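We use cookies to remember your settings and to count visits. Accept | Manage settings

Adult Reading Groups in Rosedthorpe: Progress Report to the Rivas Fund

By Marcelino Lorente, project coordinator
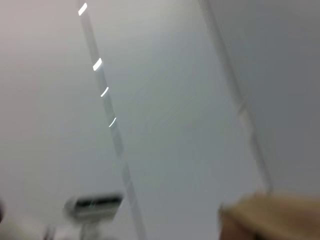
ROSEDTHORPE, March

Print this page | E-mail this page

Dear colleagues of the Rivas Fund,

With this report I inform you about the second half of our first year. The grant pays for evening reading groups for adults who read with difficulty, in Rosedthorpe and in the neighboring town of Ekville. I have tried to follow the order of the questions you sent us, but I put the budget before the plans, as the plans depend on it.

Groups and attendance

At the time of the last report we had two groups. Now we have 3: two in Rosedthorpe and one in Ekville, which opened in January after a delay of five weeks. The delay came from the search for a teacher. We had a very good candidate in the fall, but she accepted a full-time post in a school, and we had to publish the advertisement again.

In total 23 adults are registered in the groups. The youngest finished school a short time ago and the oldest is retired. Most of them work during the day, several in the packing halls on the Gurnside road, and for them the shift plan decides if they can come or not. When the halls changed the late shift in November, we lost four learners from the Tuesday group in a single month. Two of them returned when we moved the start from six o'clock to half past seven. The other two we could not reach again by telephone, and a letter is maybe not the right way to contact a person who avoids letters.

I want to be open about the attendance figures. In your form you ask for the average per session, and our average looks good. But it hides a difference between the groups. The Ekville group is small and nearly everybody comes each week. In the first Rosedthorpe group there are learners who come for three weeks, stay away for two, and then come again. The teachers now keep a short note for every learner, so a person who was absent can continue from his or her own place and does not have to sit through the work of others.

Teaching materials

In the application we wrote that we would use one textbook series for all groups. We have changed this. The series was made for children, and the learners noticed it at once. One man closed the book in the first lesson and said he had a grandson for such stories. We kept the phonics part, which is clear and well arranged, and for the rest the teachers prepare texts from ordinary life: a rent letter, a bus timetable, the leaflet in a box of tablets, recipes, a page of local sports results.

This takes much more time than we planned. Each teacher has two paid hours of preparation per week and uses closer to four. I have asked them to share their texts in one common folder, and since December this works better. The folder is sorted by difficulty and not by subject, as the teachers requested.

The library in Ekville has given us a shelf for short books in large print. Learners took home 20 titles from it between the opening and the end of February. Some of these were taken by the same person, who is reading through all the sea stories.

Assessment

Each learner does a short reading check at the start and again after twelve weeks. So far the second check has been done only with the two Rosedthorpe groups. Most learners read the second text faster and with fewer stops. I would not like to draw strong conclusions from it. The texts are short, the persons know the teacher better at the second check, and they are less nervous. One learner did worse than in the fall and was very unhappy about it. The teacher has given her a private half hour before the lesson for the coming weeks.

We had also promised a written questionnaire about confidence. This was a mistake of planning, and it was my mistake. A written questionnaire for people who cannot read easily gives mostly empty pages. We will replace it by a spoken interview of ten minutes, with the same questions, and I will do the first ones myself before the summer.

Budget

The spending is within the limits of the agreement. Room rent is lower than expected and teacher hours are higher. After the six months, 891 dollars remain in the line for travel, because the Ekville teacher lives in the town and does not claim any. I ask for your permission to move this amount to preparation time. The signed request is attached to the paper copy of this report.

One cost was not foreseen. The printer we share with the evening language course broke down in January, and the repair was offered at almost the price of a new one. We bought a used machine and divided the cost in equal parts with the language course. The receipt is with the others, under "office."

Plans until the end of the grant year

The groups continue until the end of June, with a pause of one week in spring. We would like to open a morning group in Rosedthorpe for people with late shifts. There is a waiting list of around six names for it, and a teacher of the present team is willing to take it. We do not yet have a room for the mornings. I am in discussion with the library and with the parish hall, and the hall is cheaper but has no tables of the right height for writing.

We also want to speak again with the packing halls in Gurnside. In the fall the personnel office agreed to put our poster in the break room, and five of our present learners came through it. My wish is that the shift plan be sent to us in advance, so that we do not put a reading check on a night when half the group is working. The meeting is not fixed.

Please send your comments on the budget request to my office address, if possible before the end of the month, so that the teachers can know their hours for the spring.

With thanks and kind regards,

Marcelino Lorente

Print this page | E-mail this page

Sign up for our newsletter to receive project reports by e-mail.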